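클리키모라(Clikimora) 영화 예고편 반응 데이터셋 README

안녕하세요! 예고편 댓글을 모아서 감정 라벨을 붙인 작은 데이터셋이에요. 제가 영화를 워낙 좋아해서 개봉 전 댓글창 구경하다가 시작했는데, 어쩌다 보니 공개까지 하게 됐네요. 마지막 수정은 06/01/2024입니다.

뭐가 들어 있나요

장편 영화 17편의 예고편에 달린 댓글이고, 한 편당 200개씩 골랐어요. 코미디가 제일 많고 스릴러가 그다음이에요. (호러는 제가 무서워서 거의 못 봤습니다...) 댓글마다 기대, 실망, 농담, 배우 얘기, 음악 얘기 중에 하나를 붙였고, 애매하면 "기타"로 뺐어요. 스포일러가 있는 댓글은 spoiler 칸에 1로 표시했으니까 아직 안 본 영화가 있으면 꼭 걸러서 보세요!

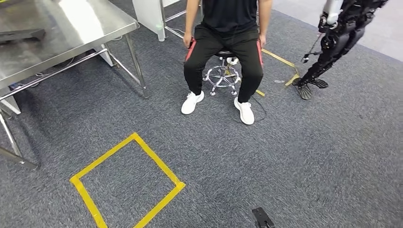 검은 티셔츠에 빨간 줄 트레이닝 바지, 둥근 스툴

파일 구성

comments.csv에 댓글 본문과 라벨이 있고, films.csv에는 장르와 상영 시간, 예고편 길이가 있어요. 두 파일은 film_id로 이어집니다. 인코딩은 UTF-8인데 엑셀에서 바로 열면 한글이 깨질 때가 있어요. 그럴 땐 "데이터 가져오기"로 여시면 됩니다. 이모지는 그대로 뒀어요. 웃는 얼굴 하나로 뜻이 뒤집히는 댓글이 꽤 많거든요.

라벨은 어떻게 붙였나요

저랑 Noémie Renaud 님, 이렇게 2명이 따로 붙이고 나서 맞춰 봤어요. 제일 많이 싸운 게 "농담"이랑 "실망"이에요. "와 이걸 돈 내고 보라고?" 같은 댓글, 진심일까요 장난일까요? 끝까지 합의가 안 된 건 disputed 칸에 남겨 뒀어요. 저는 이 칸이 제일 재밌더라고요.
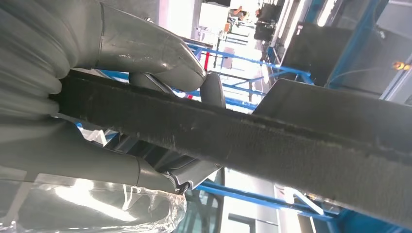

회색 손가락과 짙은 색 보풀 소재의 띠

4월 버전에서 바뀐 점

영화 「Rivadeneyra」의 댓글이 티저 쪽이랑 본 예고편 쪽에 겹쳐 있던 걸 정리했어요. 알려 주신 Gladys Restrepo 님 고맙습니다! 「Lumar」는 장르가 드라마로 잘못 들어가 있어서 코미디로 고쳤고요. 중복을 뺀 자리는 새 댓글로 채웠으니 예전 버전이랑 섞어 쓰지는 말아 주세요.
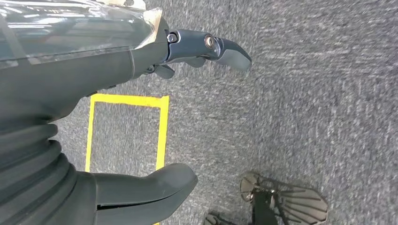 알려진 문제

30자가 안 되는 짧은 댓글은 라벨이 좀 들쭉날쭉해요. "ㅋㅋㅋㅋ"만 있는 댓글은 전부 "농담"으로 넣었는데 지금 생각하면 "기타"가 나았을 것 같기도 하고요. 그리고 예고편 반응이 좋다고 영화가 잘됐다는 뜻은 아니니까, 흥행 예측용으로는 권하지 않아요. 「Hekton」은 예고편 댓글은 칭찬 일색인데 저는 보다가 잤습니다.

사용 조건

공부나 연구, 개인 프로젝트에는 편하게 쓰세요. 작성자 닉네임은 다 지웠고, 원래 누가 썼는지 찾아내려는 용도로는 쓰지 말아 주세요. 오류를 발견하시면 이슈에 film_id랑 댓글 번호를 같이 적어 주세요. 답은 좀 느려도 꼭 읽어요!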